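# Hand-held grippers cut the time needed to teach robots household chores, Hultau group reports
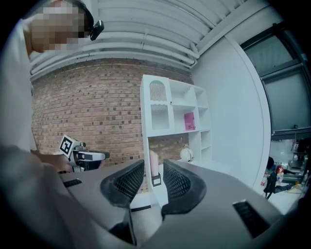 *Photo: Hultau Lab*

A research group at Hultau says robots can learn to tidy shelves from recordings made entirely with hand-held grippers, with no robot in the room while the recordings are being made.

The method, called Clavum, was presented in June at a workshop in Flovimberg. People carry out ordinary chores using a plastic gripper held in the hand, and a camera on the tool records what the fingers are doing. The recordings are then used to train a control program that runs on a robot arm fitted with the same kind of fingers.

Tools of this sort have been in use for several years. The Hultau group's contribution is in what happens to the recordings afterward. Most training programs treat every moment of a demonstration as equally useful. Clavum looks for the short stretches just before the fingers close on an object and just after they let go, and gives those stretches more weight during training. Long reaches across the room, pauses and changes of mind count for less.

"When you watch people put things away, most of the time is travel," said Edivaldo Cavalcanti, who led the work. "The robot can manage travel with very little teaching. It drops things at the moment of contact, and that was the part our earlier models had seen least."

The group collected 900 demonstrations for the study. In each one, a person moved small household items between a table and a shelving unit with compartments of different sizes. Participants were given a list of items to put away but were free to choose the order and the compartment. They were also told to carry on if they fumbled something, and those attempts were kept in the training set.

Square printed markers attached to grippers let the software work out where one tool is in relation to another. Cavalcanti said this mattered most in the two-handed tasks, such as holding a box steady while something is placed inside it. If a marker went out of view for more than 2 seconds, the software dropped that part of the recording and kept the rest.

In tests on a robot arm, the program trained with Clavum placed objects correctly in almost 12 percent more attempts than a program trained on the same recordings without the weighting. The gain was largest for narrow compartments, where the fingers have to enter at the right angle. On open shelves the two programs performed much the same.

The group also tried training with fewer recordings. With half of the demonstrations removed at random, the Clavum program still matched the unweighted program trained on the full set. Cavalcanti described that as the more practical result, as recording sessions are tiring and people's movements get sloppy toward the end.

Aarne Hakala, who works on robot grasping at Arruda and was not part of the study, said the comparison was a fair one but covered a narrow range of tasks.

"Shelves are kind to this approach, in that there's a clear moment when you pick up and a clear moment when you let go," he said. "Wiping a counter or folding a towel doesn't divide up that way. I'd want to see what the weighting does there before using it for everything."

The authors raise the same point in their report. They also note that soft objects were left out, and that all of the robot tests were run on one arm at one speed. The program failed most often when an item had been set down close to a compartment wall -- the fingers tended to push it rather than close on it.

Work on a second version has started. It is meant to handle tasks with long periods of contact, and the group plans to shorten each recording session to 10 minutes to see whether fresher demonstrators produce better data. The recordings from the first study will be shared with other labs once faces have been obscured throughout. The training code is to be released at the same time.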